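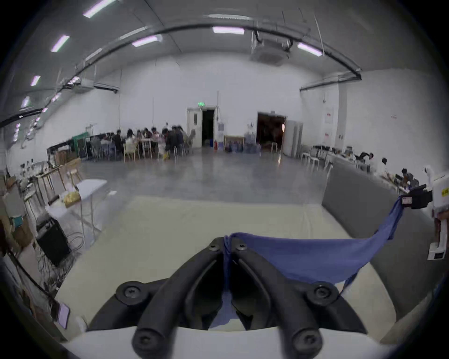 KOLVILLE, 23 May 2026

I fold laundry for a living now, or at least that's what my family thinks, because every time they call I'm holding some piece of cloth in a pair of black fingers and swearing at it.

The fingers belong to the Driseck hand kit, a gripper you hold and work yourself, made by a little outfit called Pundano. The idea is simple enough. You do a chore with the gripper, over and over, the recordings go off to be cleaned up, and what comes back is the stuff you need to teach a robot arm the same chore. Pundano sells the kit for $435, and for a monthly fee they'll do the cleaning up too. I've been at it since January, and I have opinions!

First, the hardware. I like it a lot more than I thought I would. It's two curved black fingers on a white base, held together with big hex-socket bolts that you can get at without taking anything else apart (bless whoever decided that). The fingers come together at the tips and they pinch. They don't scoop, they don't hug, they pinch, and cloth turns out to be the best and worst thing to pinch. Grab a blue cloth by one side and it bunches up into a skinny little rope right at the tips, then spreads out wide and sags in the middle. If the far corner is held up in a second clamp, you get a kind of lopsided hammock. Now try folding a hammock.

My first week was pretty humbling. I kept squeezing too hard, as if the cloth might run away, and my wrist was toast by lunch. Once I loosened up, things went much better. I can now do almost 8 hours on a charge, split over two days, and my folds have gone from "wadded up in a gym bag" to "folded by a teenager who wants the car."

The tips are where I'd spend some money if I were Pundano. They're fine on towels and dishcloths. On thin stuff, like a pillowcase that's been washed to death, I miss the edge maybe one grab out of three, and then I get two layers when I wanted one. There's a softer set of tips in the works, I'm told, but I was told that in January as well.

Setup took me an evening. The booklet is seven pages long and five of them are good. The other two are about pairing, and I'd tear them out and just do what I did, which was turn everything off, make a sandwich, and turn everything on again. After that it never dropped the connection once.

Then there's the service. You send in a batch and it goes to the Hsueh desk (that's Pundano's name for the review side, and no, I don't know where they got it). They mark which tries are usable and send notes. Mine came back in three days, and the notes were short and kind of blunt. "Slower on release." "Start with the cloth in view." I grumbled, and then I did what they said, and my keep rate went up on the very next batch. I'd pay for the notes alone.

Would I buy it again? For cloth, bags, anything floppy, yes, and I'd tell a small shop or a school lab to do the same. If your work is all boxes and bottles, you can get by with something cheaper and plainer. I'm sticking with it through the summer. Fitted sheets are next, and I've already cleared a bigger table.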